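Flood relief fund for Rana valley still mostly unspent, auditors find

Most of the money raised after last winter's floods in the Rana valley has not reached the households it was meant for, according to an audit report made public in December.

The report looked at the relief fund set up by the district authority in Dorkier when the river broke its banks in 2 places above the town. It found that 300 households had applied for help with repairs and that 100 had received a payment by the time the accounts were checked. The rest were either waiting for a decision or had been asked to send in more papers.

The auditors do not say that any money has gone missing. Their main complaint is about the way the fund was run in its first months, when claims were taken on paper at one office and then typed into a system that could not hold more than one address per family. People who had moved in with relatives, or who were staying in the school at Sillo, were recorded under the wrong village. Letters went to houses that were standing empty.

Tenants did worse than owners. To claim, a household had to show proof that it owned the building or had a written lease. In the lower part of the valley many families rent by spoken agreement, and they had nothing to show. The report says that these were often the same families whose homes stood closest to the water and were built from the poorest materials. Houses on the higher side of Dorkier, where most owners hold insurance, were repaired first.

The authority said in a written reply that it accepted most of the findings. It said staff had been working under great pressure and that the rules on proof of ownership were set by the national government in Kotaria before the flood happened. Those rules have since been changed - a signed statement from a neighbour or employer is now enough for claims below the upper limit.

Nine villages are covered by the fund. In the two nearest the dam, where damage was light, nearly all claims have been settled. In Sillo, which lost its bridge and its clinic, fewer than half have been looked at. The clinic is still working out of a hired building by the market, open in the mornings only, and the temporary bridge is closed to lorries. Builders' merchants say this has pushed up the price of cement and timber, as loads have to come the long way round by the quarry road.

Warning came too late for many

A second part of the report deals with the night of the flood itself. The river gauge above Dorkier showed a sharp rise shortly after 9 in the evening. A warning went out by text message, but the mast serving Sillo had already lost power. The siren there had been out of order since the summer. A replacement part had been ordered but not paid for.

The auditors note that a similar rise was recorded on the Kotaria side of the hills on the same night. The number of houses at risk was much the same on both sides. On the Kotaria side the streets were cleared in time, the drains had been dug out in the autumn and no one was hurt. The report puts the difference down to upkeep and planning, and says the rainfall figures for the two areas were close to identical.

It also points to building on the flood plain. Plots below the old mill were marked as unsuitable for housing on the district's own map, yet permits were given for them over several years. Many of the people who bought or rented there had come from the uplands after the dry years and could not afford anything higher up. The report asks that no further permits be given below the mill until the map has been redrawn, and that families already living there be offered land elsewhere before any new bank is built.

What happens next

The district authority has until the spring to answer the recommendations in full. It has already said that it will open a claims desk in Sillo and that claims will be handled in order of need, starting with homes that have no working heating. A list of decisions will be put up at the desk each month with names removed.

A residents' group in the valley welcomed the report but said it should have come sooner. The group wants the unspent money ring-fenced so that it cannot be moved to general road repairs. The authority has not said whether it will agree to this.

Work on the siren is now finished and it was tested twice in the autumn. The power supply to the mast has been moved to higher ground. The permanent bridge is out to tender, with building due to start when the river is low enough.
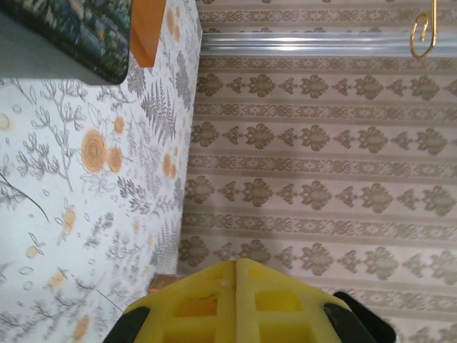
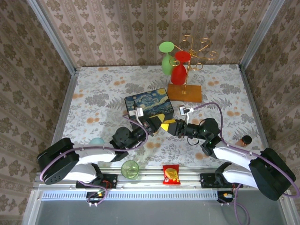
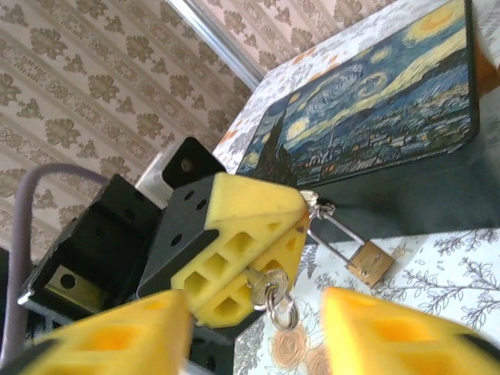
How to claim

Households in the nine villages that have not yet applied can still do so. Forms are available from the district office in Dorkier and, once it opens, from the desk in Sillo. Applicants need some form of identification and either a lease, a title deed or a signed statement. Photographs of damage help but are not required.

Anyone who has already applied and has moved since the flood should give the office their new address, even if they have done so before. Claims that were turned down for lack of proof of ownership will be looked at again under the new rules - there is no need to fill in a second form.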